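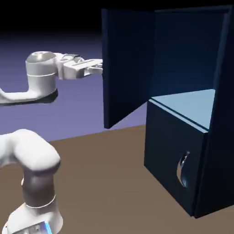 Ticket is for the cabinet door task in the shop build, sim side. Arm gets to the door fine and then things go bad in the last part of the swing. In the render the fingertips are right at the outer vertical edge of the open door, jaws pointed straight across, and that's the pose where I get the fault. Door is already swung out toward us at that point so I can't call it a reach problem on the approach. Controller throws "contact lost" and the arm stops dead. Real arm isn't affected yet, I have not let it near the real cabinet and won't until this is sorted.

Shop Bench > Arm Build > Tickets > Door task, contact lost at end of swing

Opened by: Moataz Bouzid
Status: open (see bottom)
Build: Skorovex controller on the bench PC, Clulance for the sim, cabinet model is my own
Priority: mine, high. Everybody else's, probably low

What I'm trying to do

Arm opens the cabinet door, lets go, comes back, opens the drawer underneath by the handle. Two jobs in one script. Want it running in sim before I bolt the arm down next to the actual tool cabinet in the shared shop. Drawer part not tested yet, ignore it for now.

What happens

- start script, arm homes, fine
- goes to door edge, closes jaws, fine
- pulls, door comes open, fine until late in the swing
- "contact lost, holding position"
- arm freezes. Door sometimes drifts back a little, sometimes not
- script never gets to the release step so the drawer part never starts

Not every run. First batch it faulted maybe half the time, didn't keep proper count, sorry. Same start pose every time so it shouldn't be random but it is.

Things checked before opening this

Restarted everything. Twice.
Reloaded the cabinet model from the backup copy. Same.
Swapped to the older gripper file. Worse, jaws went through the door. Put it back.
Joint limits: none of them close to the stop when it faults.
Hinge axis: thought it was off. It wasn't. Lost an evening.

LOG

Entry 1
Turned on contact logging. Sim writes a line per step so the file gets huge fast, had to cut it down to the last 1000 steps before the fault. Contact force on the fingers is steady through most of the pull then starts to jump up and down, then drops to zero for a few steps, then fault. So the fault is telling the truth, it really does lose the door. Question is why.

Entry 2
Tried more grip force. Went from 70 to 200 in the gripper settings (the units in that file are whatever they are, the Skorovex notes don't say). Jaws shake like crazy at 200. Door edge gets kicked out of the grip almost right away, faults sooner than before. Back to 70.

Entry 3
Lowered the pull speed by half. Better! Gets farther. Still faults near the end but I had a few clean runs in a row and got excited and then it did it again. Leaving the speed low for now so everything below is at half speed unless I say so.

Entry 4
Looked at the path I'm commanding. I had the gripper going in an arc around the hinge, that part is right, but the wrist angle is held fixed the whole way. So the door turns and the jaws don't. Early on no big deal, the edge just slides a bit in the fingers. Late in the swing the jaws are trying to hold a panel at an angle they can't hold. Pretty sure this is most of it. Should have seen that on day one.

Entry 5
Made the wrist follow the door angle. Script change:

 old: wrist target = start angle
 new: wrist target = start angle + door angle

Ran it. Arm turned the wrong way and let go of the door immediatly. Sign is flipped, my door angle is positive when it opens and the wrist joint counts the other direction.

 new new: wrist target = start angle - door angle

Ran it. Much better. Force line nearly flat until close to the end.

Entry 6
Still get the fault but now it's rare and it's always at the same spot, which is good news, I can work with the same spot. Put a pause in the script right before it. While paused nothing happens, arm holds, door holds. Unpause, one more small move, contact gone.

Reply from Liu

Check the door joint limit, not the arm ones. If your script asks for more swing than the hinge allows the door stops and the gripper keeps going. Fingers get pulled off the edge. Would look exactly like that. Also what is the friction on the finger pads? Default in Clulance is very low if you made the pads yourself and didn't assign a material.

Entry 7
OK Liu was right on both counts.

Door limit in the cabinet file is smaller than the end angle in my script. I shrunk it when I was trying to stop the door from hitting the side of the bench in the old layout, and the bench isn't even in this model any more. Forgot all about it. Set it back to the original.

Pads had no material. Gave them the rubber one from the sim's list. Didn't touch the door itself.

Changed both at once which I know you're not supposed to do. So I went back and did them one at a time:

- limit fixed, pads old: gets to the end, force a bit jumpy, no fault
- limit old, pads rubber: faults at the same spot, later by a hair
- both: clean

So the limit was the real fault at the end, and the fixed wrist was the real fault before that. Pads just help.

Entry 8
Full swing plus release now runs. Put the speed back up to normal, left it going over dinner, came back at 9 pm and it was still going with no faults in the log. Bumped it past normal speed just to see and got one fault so I won't be doing that.

New problem, small. After release the arm backs straight out along the jaw direction, and one finger brushes the door edge and nudges it a little. Door stays open enough. But on the real cabinet the hinges are stiff on one side and sloppy on the other so I don't want to count on that. Will add a move: open jaws wide, back off slow, then go around.

Entry 9
Added the slow back off. 2 seconds of slow move then normal speed. No more nudge. Looks dumb but works.

Started on the drawer. Gripper needs to come down a fair way from where it holds the door and rotate for the handle. The handle is an arched bar and my grasp point was set on the surface of the drawer front, so the fingers were going to hit the panel before they got around anything. Moved the grasp point out to the bar. Haven't run it with contact on yet, only watched the path. Elbow swings pretty close to the open door on the way down, need a waypoint in there.

Reply from Liu

Put the waypoint well back toward the base. Don't try to shave it, the planner doesn't know the door moved unless you tell it. Are you updating the collision model after the door opens?

Entry 10
No I was not. It was planning with the door closed. Which means every path after release was checked against a door that isn't there and not against the one that is. Turned on the update after each door move, planner now takes a second longer and picks a wider path by itself. Kept Liu's waypoint anyway.

Before real hardware (note to self, don't skip)

- measure real door swing again, use that number in BOTH files, script and cabinet
- real finger pads, the ones on now are bare plastic. Wiltlow has the stick-on rubber sheet, order some
- force cutoff low for the first runs
- somebody standing at the e-stop, not me, I'll be looking at the screen
- empty the top of the real cabinet first, there's paint cans in there
- tell people in the shop chat before powering up

Settings as of now

 grip force: 70
 pull speed: normal
 wrist: follows door angle, minus sign
 door limit: original
 pads: rubber
 collision update: on after each door move
 back off: 2 s slow, then normal

Status: door fault fixed in sim. Keeping the ticket open til the drawer runs with contact on. If you copied my script off the shared drive before entry 5 throw it out, the wrist is wrong in that one.

Moataz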